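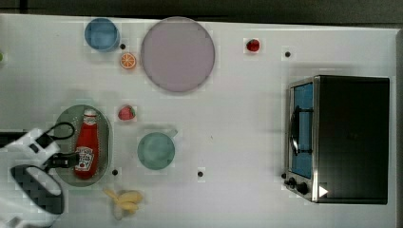
흰 탁자 위의 하늘색 컵, 접시, 오렌지 조각, 딸기

작업 노트 / 소놀포트 장터 이전 의견서 분류
7월, 일요일 오후

마지막 수정: 7월, 일요일 밤

오늘은 나랑 케루보 둘만 나왔다. 조용해서 좋긴 한데 에어컨이 주말엔 중앙에서 꺼져 있어서 세 시쯤부터는 둘 다 말이 없어졌음. 그래도 의견서 이중 분류는 끝냈다! 지난주부터 밀린 거라 이것만 해도 속이 시원하다.

일단 어디까지 했는지부터. 소놀포트 읍에서 부키츠 광장 장터를 강 건너 옛 버스 차고지로 옮기겠다고 한 건에 대해 들어온 의견서가 전부 276장이고, 스캔은 아두오르가 금요일까지 다 해 놨다. 손글씨가 절반은 넘는 것 같은데 정확한 비율은 안 세어 봤다. 그중에서 무작위로 뽑은 70장을 나와 케루보가 따로따로 읽고 코드를 붙인 다음에 맞춰 봤는데, 주 코드가 서로 다른 게 11장 나왔다. 솔직히 나는 이것보다 훨씬 많을 줄 알았다. 코드표 초안 쓸 때 "교통"이랑 "접근성"을 나눠 놓은 게 계속 찜찜했거든.

그리고 예상대로 갈린 것들 대부분이 바로 그 둘 사이에서 갈렸다. 예를 들면 이런 글.

"다리를 건너야 하는데 우리 어머니는 장바구니 끌고 거기까지 못 갑니다."

케루보는 접근성, 나는 교통. 내 논리는 다리가 나오니까 교통이라는 거였는데, 말로 해 놓고 보니 좀 궁색했다. 이분이 걱정하는 건 길이 막히는 게 아니라 어머니가 못 가시는 거니까. 이건 내가 졌다. 그래서 규칙을 이렇게 바꿨다. 사람이 못 가는 얘기면 접근성, 차가 못 가는 얘기면 교통(주차 포함). 버스 노선 얘기는 누가 타는지 적혀 있으면 접근성으로, 아무 말 없이 노선만 늘려 달라고 하면 교통으로 간다. 이 규칙으로 갈린 것들을 다시 보니까 두 장 빼고 다 정리됐다.

남은 두 장은 성격이 다르다. 하나는 찬성인지 반대인지부터가 모르겠다. "옮기려면 진작 옮겼어야지"라고 딱 한 줄 적혀 있음. 케루보는 비꼬는 거니까 반대라고 하고, 나는 그냥 늦었지만 찬성이라는 말 같다. 둘이서 소리 내서 서너 번씩 읽어 봤는데 읽는 사람 기분에 따라 달라진다 ㅋㅋ 판정 보류로 두고 입장 칸은 "불명"으로 넣었다. 억지로 한쪽에 넣지 말자는 건 지난번 라르나르 건 때 우리가 합의한 거고, 이번에도 그대로 간다.

다른 하나는 장터 얘기가 아예 없다. 가로등 얘기다. 광장 북쪽 골목 가로등이 겨울부터 꺼져 있다고, 앞뒤로 빽빽하게 두 쪽. 분류상으로는 "범위 밖"이 맞는데 그렇게 찍고 넘기자니 마음이 좀 그렇다. 이분은 읍사무소에서 뭐라도 받아 준다는 종이를 처음 본 걸 수도 있잖아. 범위 밖으로 두되 따로 모아서 읍에 넘기는 걸로 하자고 메모해 둠. 비어트리스가 읍 쪽 담당이랑 통화할 때 이 묶음을 누가 받을지 꼭 물어봐 줬으면 한다. 그냥 "전달하겠습니다" 말고 받는 사람 이름까지.

설명회 기록 건

수요일 저녁 설명회 녹취도 반쯤 들었다. 강당에 대략 100명쯤 들어갔다고 하는데 서 있는 사람도 있었다니까 정확하진 않을 거다. 읍에서 낸 요약문에는 "다양한 의견이 교환되었다"라고만 돼 있고, 녹취를 들으면 첫 40분쯤은 거의 한 가지 얘기다. 차고지로 가면 자리 추첨을 다시 하느냐. 상인들한테는 이게 제일 큰 문제인데 우리 설문지에는 그걸 물어보는 문항이 없다. 없다고! 듣다가 이어폰 빼고 설문지를 다시 펼쳐 봤는데 진짜 없음. 위치, 시간대, 주차, 화장실, 비 가림막까지 다 있으면서 자리 배정이 빠졌다.

변명을 하자면 문항 만들 때 우리가 받은 계획서에는 기존 자리 승계가 당연한 것처럼 적혀 있었다. 그런데 설명회에서 누가 그걸 콕 집어 물으니까 답이 "검토 중"으로 바뀌었고, 그때부터 분위기가 달라진다. 뒤쪽에서 의자 끄는 소리가 계속 들리고, 사회자가 마이크를 돌려 달라고 같은 말을 여러 번 한다. 녹음이 멀어서 질문한 사람 말은 절반쯤밖에 안 들린다. 진레한테 혹시 앞줄에서 따로 적은 게 있는지 물어볼 것.

진레가 전에 점심 먹으면서 했던 말이 생각났다. 사람들이 회의에서 화내는 시점을 표시해 보면 발표 내용이 나쁠 때보다 발표가 바뀔 때 더 몰려 있더라고. 그때는 그런가 보다 했는데 이번 녹취는 딱 그 모양이다. 한 건 가지고 뭐라 할 건 못 되고, 라르나르 녹취랑 나란히 놓고 같은 방식으로 시간 표시를 해 볼 만하다. 누가 할지는 화요일 말고 다음 모임 때 얘기하자. 나는 손을 들 생각이 있긴 한데 의견서부터 끝내고.

자유 의견 칸에는 자리 배정 얘기가 꽤 들어와 있어서 아예 놓친 건 아니다. 다만 문항이 있었으면 모두가 답했을 걸 자유 의견에서는 쓰고 싶은 사람만 썼으니까, 보고서에 비율처럼 적으면 안 된다. 이건 굵게 써 놓고 싶다. 자리 배정은 비율로 쓰지 말 것. "몇 퍼센트가 우려"라는 문장이 한 번 나가면 지역 신문 제목이 되고, 그다음엔 우리가 아무리 각주를 달아도 소용없다. 작년에 한 번 당해 봤다.

양식 자체에 대해서

종이 양식에서 고칠 것들. 다음에 또 쓸 거면 이건 꼭 고쳤으면.

- 입장 칸이 "찬성 / 반대"밖에 없다. 여백에 "조건부"라고 직접 써 넣고 동그라미까지 친 분들이 있다. 이분들 것은 임시로 "조건부" 코드를 새로 만들어서 넣었다.
- 사는 동네를 적는 칸이 너무 좁다. 지앙 마을 쪽 분들은 구역 이름까지 쓰려다가 다음 칸으로 넘어가서 스캔하면 섞여 보인다.
- 뒷면에 계속 써도 된다는 안내가 앞면 맨 밑에 제일 작은 글씨로 있음. 뒷면이 있는 줄 모르고 앞면 가장자리를 빙 둘러 쓴 게 있다. 읽느라 종이를 돌려 가면서 봤다.
- 상인인지 장 보는 사람인지 묻는 칸은 있는데 둘 다인 사람은 어쩌라는 건지. 둘 다 체크한 건 둘 다로 살렸다.

마지막 것은 아디암보가 시안 볼 때 이미 지적했던 거다. 메일 찾아보니 나도 참조로 들어가 있었고 "좋은 지적이네요"라고 답장까지 했더라. 그러고 안 고쳤다. 미안합니다 아디암보.

지앙 마을 의견서는 전체에서 차지하는 양이 생각보다 적다. 차고지에서 제일 가까운 데가 지앙인데 좀 이상하다. 관심이 없는 건지, 양식이 거기까지 안 간 건지 우리는 모른다. 배포 장소 목록을 보니 읍사무소, 도서관, 광장 쪽 약국 두 군데고 강 건너에는 한 군데도 없다. 내 짐작으로는 이게 답인데 짐작은 짐작이고, 비어트리스가 그쪽 학부모 모임에 아는 분이 있다고 했으니 종이를 본 적이 있는지만이라도 물어봐 주면 좋겠다. 접수 마감을 한 주 늦추는 것도 읍에 말은 꺼내 볼 만하다. 늦춘다고 우리 일정이 크게 밀리지는 않는다. 분류를 한 번 더 돌리면 되고, 규칙은 이제 손에 익었다.

반대로 접수되고 나서 좀 곤란한 것도 있다. 문장이 완전히 똑같은 의견서 묶음이 있는데, 글씨체는 다 다르다. 누가 문안을 돌린 모양이다. 케루보는 한 건으로 묶자고 했고 나는 반대했다. 각자 손으로 베껴 쓰고 이름 쓰고 갖다 냈으면 각자 의견이라고 본다. 문안을 남이 써 줬다고 그 사람 생각이 아닌 건 아니니까. 한참 얘기하다가 각각 세되, 같은 문안이라는 표시를 달아서 보고서 표에 따로 보이게 하는 걸로 했다. 케루보가 완전히 납득한 얼굴은 아니었음. 아디암보 의견을 들어 보고 확정.

파일 정리

공유 폴더에 스캔본 / 분류표 / 녹취 세 개로 나눠 두었다. 분류표는 오늘 만든 게 최신이고 이전 것은 "옛날것" 폴더로 옮겼다. 제발 옛날것 열어서 고치지 말기. 이름이랑 주소는 분류표에 없다. 의견서 번호로만 되어 있고, 번호랑 이름을 잇는 목록은 아두오르만 열 수 있다. 혹시 스캔본을 화면에 띄워서 회의할 거면 윗부분 가리고 띄울 것. 지난번에 내가 그냥 띄웠다가 아두오르한테 한 소리 들었다(맞는 말이었고).

녹취는 41분 근처에서 멈춰 뒀다. 이어 듣는 사람은 거기서부터. 그 앞부분 메모는 표 안에 넣어 놨는데 급하게 쳐서 오타가 많다. 뜻은 통할 거다, 아마.

이번 주에 할 일

나머지 의견서 단독 분류: 케루보랑 나랑 반씩. 바뀐 교통/접근성 규칙으로. 이미 한 것도 그 두 코드는 다시 본다.
진레: 앞줄 메모 있는지 확인, 있으면 녹취에 빈 데 채우기.
비어트리스: 가로등 묶음 받을 사람, 지앙 배포 문제, 마감 연장 가능한지.
아디암보: 같은 문안 묶음 처리 방식 보고 한마디.
아두오르: 가장자리 돌려 쓴 의견서 다시 스캔 부탁. 글자가 잘렸다.

밤에 추가. 집에 와서 "옮기려면 진작 옮겼어야지"를 동생한테 읽어 줬더니 바로 찬성이라고 한다. 이유를 물으니 그냥 그렇게 들린다고. 표에는 그대로 불명으로 둔다.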